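4.2 What readers wanted from wedding coverage

I went into this part expecting people to click for the dress. They didn't! Of the 1,413 comments we coded from Moltley's celebrity wedding posts, most were about the spouse nobody had heard of (job, hometown, how they met).

Figure 3. Rendered scenes, panels a to c.
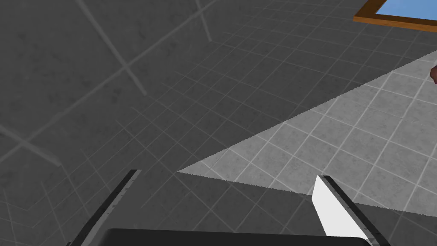 Josefina Arancibia wrote back that she reads the guest list first and skips the rest, and that a post without one feels like half a post.

I liked that, so I went back and coded guest lists too. They came up in 75 of the comments, mostly under the Grilent posts, where the couple had kept things small and fans were guessing who got left out.
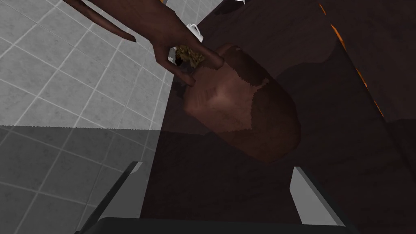

One reader told us she'd stopped trusting any post that says "sources close to the couple," and she wanted names or nothing.

Fair enough, and I'd say the same. Posts that leaned on the couple's own short clips drew friendlier replies, even on Pestport, where the mood is usually rough.

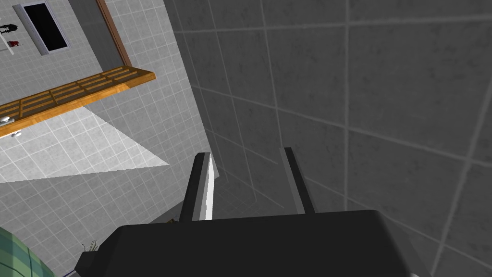
I should add that Pestport hides replies after the first 10, so the friendly ones may just be the early ones. We come back to this in 4.3.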